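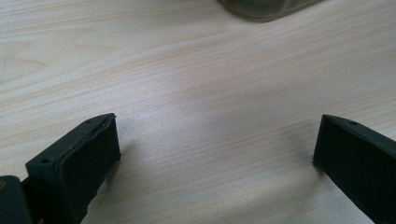
September, 4:40 p.m. Seed drying, Trundstead beans and the rest

Picking up from the last page. The Trundstead pole beans came off the racks this morning and went straight on the scale. Start weight of the lot was 300 g on the day I shelled them, and they are down 27 g. The last two weighings read the same, so I'm calling them as dry as this room will get them. Hammer test on three beans from the bottom of the tray: two shattered, one split with a slightly soft center. Put that batch back on the rack overnight anyway.

The Prillthorpe beans are behind. They were pulled green ahead of the rain and hung by the roots in the shed, and the pods at the middle of each bundle were still leathery. I opened the bundles up and threw out everything with mold on the pod, even where the seed inside looked clean. Next year tie them smaller.

Moved the Pivico hygrometer from the windowsill to the rack, level with the middle tray. On the sill it was reading the window. It needs a night to settle before I write anything down from it.

Lettuce (Mai): threshed into a bucket, sieved twice, then winnowed in front of the small fan on low. Lost some good seed on the first pass. It went much better with the fan farther back and pouring slower. There is still fluff in it. A little fluff does no harm in the packet but it makes the seed hard to sow evenly, so I'll give it one more pass when I have the patience. Do this with a sheet down. I am still finding lettuce seed in my cuffs. 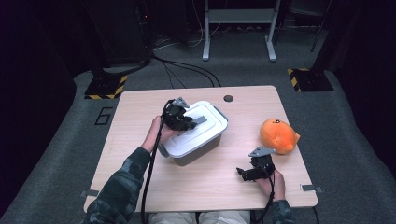 Storage is the part I keep changing my mind about. Glass jars with rubber rings have been good for the small lots but they're heavy, they take up a shelf each, and two of the rings had gone hard when I checked them in spring. Plastic boxes stack, and that decides it for the beans. The white kind with the ribbed lid and gray latches, same as on the table, would do for outer boxes, with the seed in paper envelopes inside and a bag of silica gel on top. I don't trust any latch lid to be airtight, so the gel has to be checked and the box can't be treated like a sealed jar. Plan is to put an indicator card in each one and look at it on the first of the month.

Silica gel: baked the old lot in the oven at the low setting and it came back to full color except for a handful of beads that stayed dull. Picked those out. Let it cool with the lid on. Last year I put it in warm and it sweated the envelopes.

The rule I've been using is equal weights of seed and gel for the first drying, then swap for a smaller amount once the seed is down. With beans that may be too much. Overdried beans get hard coats and sit in the ground doing nothing, and I suspect that's what happened with the old Prillthorpe packet. For beans, then: room dry, then a small bag of gel only. Lettuce and onion can have the full treatment.

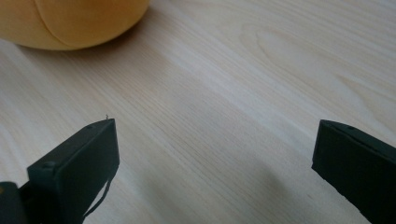

Germination check on last year's seed, damp paper towel, rolled, in a loose bag on top of the fridge. Counts at 7 days:

Trundstead: all up, strong roots.
Prillthorpe, new packet: most up, a few slimy.
Prillthorpe, old packet: 11 up. The rest hard as gravel, hadn't taken up any water.
Mai lettuce: good, but I had it too warm to begin with and it did nothing until I moved it to the floor.

I nicked the coats on half of the hard Prillthorpes with a nail file, opposite the eye, and rolled them up again. If the nicked ones swell and the others don't, then it's the coat and the seed itself is fine.
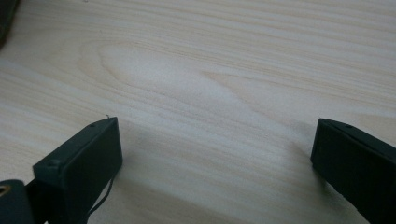
Towels: the quilted ones tear the roots when you unroll them. Use the flat brown ones from the dispenser.

Labels. Pencil only from here on. The marker on the shed bundles faded to nothing and I had to go by where each one was hanging. Write variety, row and month on the envelope before the seed goes in.

To do:
Reweigh Prillthorpe tomorrow morning, before the shed warms up.
Read the hygrometer at the same time.
Order envelopes, the small size with the gummed flap. Tape the corners, lettuce seed gets out.
Indicator cards, one per box plus spares.
Look at the nicked beans.

Onion heads are still in paper bags under the bench and haven't been touched. Shake them when passing.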